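Office > Desk Tools > Staplers
Flonley blue desktop stapler, three months in
August 10, 2025
By Ivana Espinoza
14 comments | 37 shares

I bought this one in May to replace a gray Oosthuizen that had started folding one leg of every second staple.
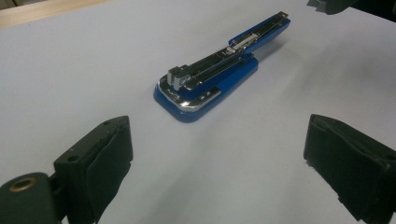 The replacement had to meet a short list of requirements. It had to take standard staples, it had to open fully for loading, and it had to sit still on a smooth desk when pressed with the heel of one hand. I staple packets of two to 20 sheets most working days, with a few thicker ones at the end of the month.

Construction

The shell is glossy blue plastic, top and bottom. The base is rounded and a little wider at the nose, with a curved chrome trim plate wrapped around the front edge. The trim is decorative as far as I can tell. It picks up fingerprints and shows them clearly under an overhead light, and so does the blue plastic.

The working parts are better than the shell suggests. The head is a small block of stacked metal plates, and the track behind it is dark with thin silver rails along the edges. After three months I can feel no side play at the head. The old Oosthuizen had some from the first week.

The base narrows toward the back and ends in a squared heel below the hinge. That shape makes it easy to hold in the hand for stapling upright, though the wide nose is awkward for smaller hands. Thaís Rocha, who shares the desk on weekdays, prefers it flat on the table for that reason.

Loading

The top arm swings up and back, well past the base, so the full length of the track is exposed. You need clear desk behind the stapler to do this. On a crowded desk the arm meets the monitor stand before it is all the way open, and I now turn the stapler on a diagonal before opening it.

The pusher is a bright metal piece on a spring, with a small angled tab. Pull it back by the tab, drop in the strip, let it forward slowly. If it is released from the far end it snaps hard enough to knock the last few staples out of line, and then the first press gives a half-formed staple. The tab is small. It could be twice the size without getting in the way of anything.

I have used two brands of staples in it. The Ilico strips run without trouble. The Stakano strips are fine too but break more easily in the fingers, and short pieces tend to tip sideways in the channel if loaded behind a full strip - load the short piece first.

Use

I kept a tally for the first 300 staples on ordinary printer paper. Three failed. Two of those were the first staple after loading, and the third was my own fault for pressing off center. Staples lie flat on the back of the sheet up to 15 pages. At 20 the legs still close but the crown sits slightly proud. I would not go past that.

Pressing force is moderate. The return is quick, and the arm does not stick down the way the old one did in damp weather. Noise is average, a sharp click with a lower knock from the desk.

Clearing a jam takes under a minute. Open the arm, draw the pusher back, and lift the bent staple from the head with a letter opener. Do not use a knife point on the plates; they are polished, and scratches there will catch.

Against

- Small pusher tab
- Needs free space behind it to open
- Glossy finish marks easily
- The box gives no sheet capacity

Rating: 4 out of 5. One point off for the tab and the missing capacity figure. I have ordered a second for the mail table.

Filed under: Staplers, Desk Tools
14 comments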